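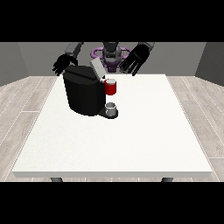 The dilution fridge at Trurel took nearly two days to cool, and Cinzia Zuccaro spent most of the second one in the corridor outside it, reading the wiring notes Volker Görtz had left behind when he moved to Tirska.

His handwriting was small. Beside line 45 he had written "drifts after lunch" and underlined it, with no further remark.

By four in the afternoon the chip was cold enough to test. She ran the first set of pulses and watched the numbers come in. The qubits held their state for a while and then lost it, as they always did. She ran 900 shots, saved them, and ran 900 more. On the second set, one qubit was worse than its neighbours. It was the one on line 45.

She rang Volker.

"Did you ever find out why?" she asked.

"No. Kohlhase thought it was the lift."

"The lift's on the other side of the building."

"I told him that."

She could hear a tap running at his end. He asked whether the August run was still going ahead, and she said it was, if Madlow sent the new amplifier. He said Madlow had promised him an amplifier once as well.

After the call she went down to the ground floor and got into the lift. She rode it to the top and back again, wrote down the times, and repeated this until a man from accounts asked if she was all right. She said she was working.

Upstairs she laid her times next to the data. They didn't match. The bad patches came at odd gaps, some short, some long, and the lift had been standing still for most of them.

She ate a sandwich at her desk and looked at the plot again. Then she pulled out Volker's old records and put his bad patches under hers. His were longer, and they stopped altogether for a stretch in the spring.

She rang him back.

"What did you do in the spring?"

"When?"

"There's a gap. It was fine for weeks."

He thought about it. The tap had been turned off.

"They were painting the stairs," he said. "We all had to use the back door."

Cinzia wrote that down beside his note, picked up her coat and went to look at the front one.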